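Boltstead Table Top, Light Wood, 122

Item in stock - 5 left
Price: 264
Sold by: Drirnolik Home & Workshop

Top only. Legs not included, see Teixeira leg sets further down.

Our best selling top for desks, kitchen tables and craft rooms. Light blond color, varnished on top, sanded on the underside. Length 122 cm. Comes with the edges already rounded over so no splinters out of the box. Pilot holes for the Teixeira legs are drilled, any other brand you drill your own.

Real wood so every top is different. Grain can be straight or wavy, may have a lighter or yellowish patch here and there. Not a defect, we don't take returns for grain. If you want a quiet one write "plain grain" in the order notes and Wagner will pick thru the stack for you, no extra charge, no promises.

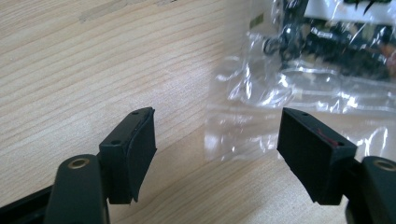
Varnished surface, fine grain, soft sheen.

Finish is a satin varnish, two coats. Shows some shine under a lamp. Wipe with damp cloth and a drop of dish soap. No bleach, no scouring pads, no oven cleaner. Use a trivet for pots. Spills ok if you wipe them up the same day, red wine sooner.

Scratches: light sanding with the grain, then one thin coat of the Drodano touch-up varnish (sold separately). Let it dry overnite before putting anything back on.

Shipping
Flat box, heavy, two people to carry. Corner guards inside, leave them on until the top is where you want it. Check the box before you sign. Damage has to be reported in 5 days with the order number.
Pickup at the shop is free, ask for Cremilda Marinho at the back counter.

Goes with
Teixeira leg set, straight, black or white
Teixeira leg set, folding - back in May
Drodano touch-up varnish, clear satin
Felt pads, stick on

Questions we get
Can it go outside? No. Covered porch also no.
Can you cut it shorter? Yes, at the shop only, one straight cut is free. Cut end comes unvarnished. Cut tops can't be returned.
Do you do bulk? Yes, schools and offices email Wagner Bezerra for a quote.

Price and stock updated 02/12/2022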